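The Kairys Reunion

Myrtle Montoya had heard the phrase "one last show" from the band Kairys on four separate occasions, and she had believed it once, when she was younger and had paid for the ticket.

So when Hanna Maksymiv called from Gurkville to say the band was getting back together, Myrtle kept typing her invoice.

"With Delov?" she asked.

"With Delov on drums."

"Delov said he'd rather eat the drums."

"He says a lot of things. He's sober and he wants to play. They've got six new songs."

Myrtle had written about Kairys for the Zellthorpe paper for ten years, back when the paper had a music page and the band had a van. She knew how new songs worked with them. The last batch had been two old songs played slower, with a cello.

"Have you heard any of it?" she asked.

"I've heard about it."

"From who?"

Hanna let that go by. She had managed them through the second record, the one with the good single and the terrible sleeve, and she still talked about them the way people talk about a brother-in-law who might pay them back. She wanted Myrtle to drive over and hear a rehearsal. She wanted, though she took a while to get there, something in print before April, when the hall needed a deposit.

"Who's paying the deposit?"

"We're working that out."

Myrtle drove over anyway. It rained the whole way and the heater only blew on her left foot. She told herself she was going for the lunch.

The rehearsal was in Hanna's garage. The bass player had come with a new amplifier and an old grudge about the publishing money. Delov was late, and when he did arrive he shook Myrtle's hand too long and told her she had been right about the third record. She had been cruel about the third record. She looked at him for some sign that he was joking and couldn't find one, and it bothered her.

They played for an hour. One song was plainly the old single with its verses turned around. Another fell apart in the middle and they argued over whose fault it was. The singer's voice had dropped, and he pushed at the high notes like a man trying a locked door he had a key for somewhere.

Then they played a short one, without a title, and Myrtle stopped writing.

She stayed the night, on account of the rain. Hanna gave her the back bedroom and a towel.
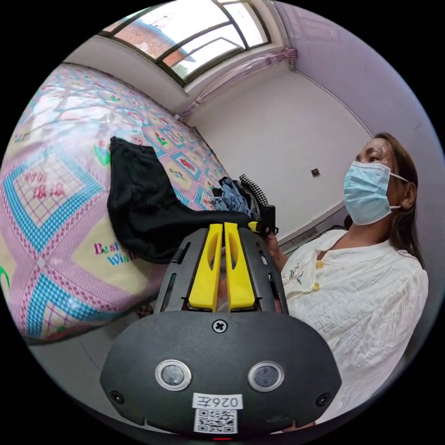
The quilt says "Best Wishes."

Myrtle lay awake with her notebook on her chest. One good song out of six. She had seen bands go on the road with less, and she had seen what they looked like when they came home.

In the morning Hanna was already at the kitchen table with the phone face down beside her plate.

"Well?" she said.

"Has the singer signed anything?"

"He's going to."

"Has Delov?"

Hanna buttered her toast to the corners. "You liked the short one. I saw you."

"I liked it," Myrtle said. "Play it for me again when somebody's paid for the hall."

She took the other piece of toast and went out to see if the car would start.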